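Visit notes, Emport cover and cabinet plant, January 31, 2025

Emport makes insulated covers and skirting for hot tubs and swim spas. Four of us from the service side of Ganus went through the plant in one morning, hosted by Deividas Pärn, who runs the cover line. I went mainly to find out why covers on outdoor tubs come back heavy after two winters, and what the plant has changed.

## Foam cutting

Foam arrives as full blocks and is cut on a hot-wire table with a taper, thicker at the center fold than at the outer edge, so rain runs off. The taper is set by two shims under the wire carriage. Changing it means stopping the table, swapping the shims and cutting a test wedge, and the operator did this once while we watched. The job took 13 minutes including the check with the gauge.

Offcuts go to a bin and back to the foam supplier. I asked if they go into the step inserts sold under the Grallow name and was told no, those use a denser grade.

## Vapor wrap

The wrap station answered most of my question. A heavy cover is nearly always a cover with a failed wrap. Steam gets through the seam, the foam takes on water, and nothing the owner does to the outer vinyl will fix it. Emport used to tape the wrap. Since August the seams have been heat-welded on a bar press, and the hinge side is welded twice – the second pass sits outside the first.

The log sheet at the press showed 1,521 cores welded under the new method, with 507 of those in the large swim spa size. Returns so far are too few to say much, as the oldest welded covers have not been through a full winter. Pärn did not claim otherwise.

For our own field crews, these points are worth passing on:

- Lift the cover at the fold and feel both halves. If one is clearly heavier, the wrap on that half has gone.
- Leave the cover open for a while after shock dosing. Trapped sanitizer vapor attacks the underside vinyl and the stitching first.
- Replace the core only if the jacket zipper still runs freely. A stuck zipper usually tears at the end stop.

## Skirting and trim

The second hall does cabinet panels, steps and surround pieces. Most of the volume is flat composite panel, cut to length and drilled for corner brackets. There is also a design desk where custom surrounds are drawn up before anything goes to the saw. Dark finishes make up most of the custom orders. They absorb more sun, so the drawings call for a wider expansion gap on south-facing sides, and the installer has to keep it.

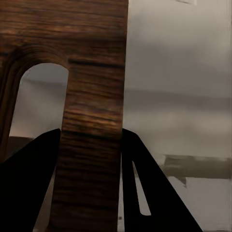 ## Lifters and hardware

Emport does not make its own cover lifters. It buys in the Bite bracket and fits the pivot plates to the skirting before packing. We tried one on a demo tub. The arm clears a wall behind the tub only if the cover folds fully before the lift begins, and the instruction sheet has this in the wrong order. I pointed it out and Pärn wrote it down.

Strap locks are now screwed with stainless fasteners as standard. Replacement strap kits for older covers can be ordered by the bag, with no minimum.

## Open items

1. Emport to send weld test strips for our training room.
2. Ganus to return the next three heavy covers unopened, with install dates.
3. Corrected lifter sheet, no date given.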